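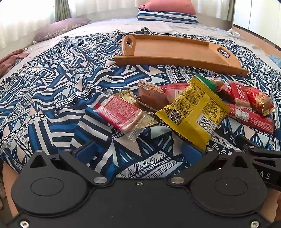 4.2 Where people read the small print

We had expected most label reading to take place in the shop. The diaries from Marnitz tell a much richer story, and it was a real pleasure to work through them. Of the 79 households that kept a snack diary for us in November, a clear majority wrote down more reading at home than at the shelf, and nearly all of that reading was done late, with the packet already open or about to be opened. One mother in Lillunura put it this way: "In the shop I look at the price. On the sofa I look at everything else."

Diary entries were coded twice, first by Padmavathi Shenoy and then by the second coder without sight of the first set of codes. Each entry that mentioned a label was given a place (shop, kitchen, sofa, bed, other), a reason, and a note of which part of the label had been read. Disagreements mostly concerned the reason. Writers often gave two or three at once, and we kept them all, so the totals in the table of reasons add up to more than the number of entries.

Ingredient lists came out far ahead of every other part of the label. We find this exciting, given how little of the label literature is concerned with them. Earlier work by our group, using the Kartha shelf task, asked people to compare nutrition panels under good light and within a time limit. The people in that task did well. At home they hardly looked at the panel at all, and went for the ingredients, the country of origin and, to our surprise, the address of the maker. Several diarists had looked up the town on a map!

Print size and crowding are the obvious complaint. On many small packets the ingredients are set as one dense block of black text with a barcode close by, as on the yellow packet in Figure 4, and a curved or crimped surface makes a block like that harder to follow from one line to the next. Diarists described pulling the foil flat between two hands, tilting it toward a lamp, or passing it to a younger person. Of those who tried to read a full list, 15 gave up at least once and said so in plain terms.
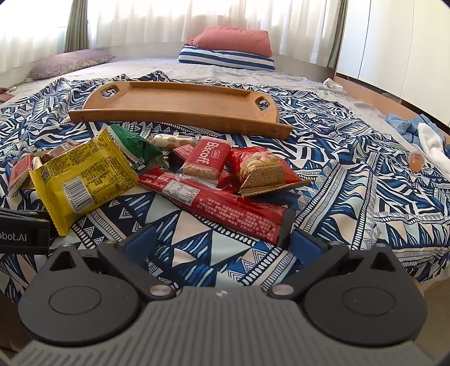 Giving up had less to do with age than we predicted. Lamp position mattered more, and so did whether the reader was sharing the food. People eating in company read aloud, took turns, and got further down the list. Shared reading of this kind appears in entries from 9 households, and those entries are among the longest and liveliest in the whole set. In one of them, an argument over whether a flavoring came from milk ran across two evenings and drew in a neighbor.

Bed turned out to be a more common place for snacking than our pilot questions allowed for. The pilot form had no box for it, and people wrote it in the margin. We added the box for the main study on the advice of Sharada Chowdary, whose earlier interviews on evening meals had run into the same gap. Entries made in bed mention labels less often than kitchen entries do, but when a label is mentioned the reading is slower and more complete. A reader who is settled for the night has time.

Codes printed for phones deserve a word of their own. Diarists knew what they were and a few had scanned one, usually out of curiosity. Those who did were generally taken to a promotional page and went back to the packet for what they wanted to know. The Ridilix trial label, which we describe in section 5, puts the ingredient list at the top of the linked page in large type, and the early comments on it have been warm.

Two limits should be kept in mind when reading these results. A diary makes people notice what they do, and some of our households surely read more labels in November than they would have in any other month. We also asked only about packaged snacks, so loose sweets and food from market stalls, both popular in Lillunura, are missing here. The interviews in section 4.3 cover some of that ground.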